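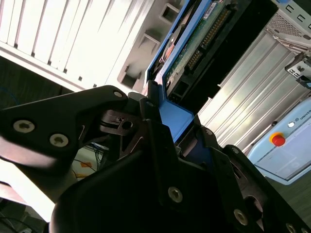

A drive tray in the gripper, with the computer chassis behind.

I have spent a good part of my working life taking hard drives out of computers and putting other hard drives in, and I had never thought of it as a skill. Then I was asked to teach it to a robot by remote control, and found that I couldn't do it.

My teacher in this was Touran Pakzad, who runs the demonstrations at Grimari and has the patience of someone who used to give driving lessons. You sit at a desk with a handle in each fist and a screen in front of you. You move, the arm moves, the machine keeps a record. Do this enough times, the theory goes, and it will one day do the job without you. Berwyn Morris, at the next desk, had given it 64 goes that morning and wanted his lunch.

My first tray went in crooked. My second I held so tightly that Touran reached over and loosened my fingers for me, one at a time. By hand, you feel a tray meet its rails long before you see it. Through the handles you feel a faint buzz, like a phone ringing in somebody else's coat. So you lean on your eyes, and your eyes turn out to be rather poor at the job, having left it to your fingertips all these years.

What bothers me is what we call this. The firms that sell these systems like the word "teaching". Bakalis puts it on the lid of the box. But when I taught our apprentice, Milagros Garrido, to swap a drive, I showed her twice, she asked why the lever had to be fully open first, and I told her. She then did it better than me, and said so. The robot has never asked me about the lever. It gets my lean to the left, my pause while I scratch my nose and my habit of giving the tray a little pat at the end. Touran tells me the pat has started to appear in its own attempts. I was flattered for an hour or so and then worried.

I'm not against any of it. Swapping drives is dull, and at three in the morning in a cold room it is worse than dull. If the arm wants that shift it can have it. My quarrel is with the idea, very popular among people with budgets, that the showing is the cheap part. Algirdas Venckus, who buys things for us, was told that up to 1,000 demonstrations would do, and he put that in his plan as though they came in a sack. Every one of them is a person at a desk, concentrating. A tired person gives you a tired demonstration, and the machine will learn that as faithfully as the rest.

So pay the demonstrators properly. Let them stop when their hands go. Choose people who know the job, and let them throw away their bad attempts without filling in a form about it. At present the form has 6 sections, one of which asks for the mood of the operator. Berwyn writes "Welsh" in it.

I'm back on the handles in August. Touran has asked me to leave out the pat.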